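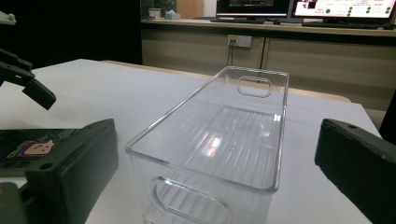
One owner in Jestdale wrote to us that her Nanolham rack leaned to the left for a month before she found the feet could be turned. They can, and it is best done before anything goes on the shelves.

4. Levelling and loading the rack

The rack stands 1380 mm high with all four feet screwed fully in. Leave it empty for steps 1 to 5.

1. Stand the rack where it is going to stay, with the cross brace at the back.

2. Lay a spirit level along the bottom shelf, first side to side and then front to back.

3. Turn the foot at the lowest corner anticlockwise until the bubble is in the middle. Check both directions again. On old floors you may have to go round the corners twice.

4. Tighten the locking nut on each foot with the flat spanner from bag C.

5. Fix the wall strap to the top rail. The screw supplied is for masonry. Plasterboard needs a separate fixing -- ask at a hardware shop.

6. Clip in the remaining shelves. Allow at least 300 mm between shelves if you plan to use clear tubs with end handles, so that you can get a hand in.

7. Load from the bottom up. Heavy things such as tins and bottles go on the lowest shelf.

Caution: do not let children climb the rack, even when it is strapped to the wall.

Caution: do not drag a loaded rack. Empty it, undo the strap and lift it with a second person.

Note: racks in the 900 mm width have a fifth foot under the middle of the bottom shelf. Wind it down last, until it just touches the floor.

Note: check the locking nuts again each October, or after the rack has been moved.

Spare feet and straps can be ordered from Levchenko, Dreststead. Please give the part number on the underside of the bottom shelf.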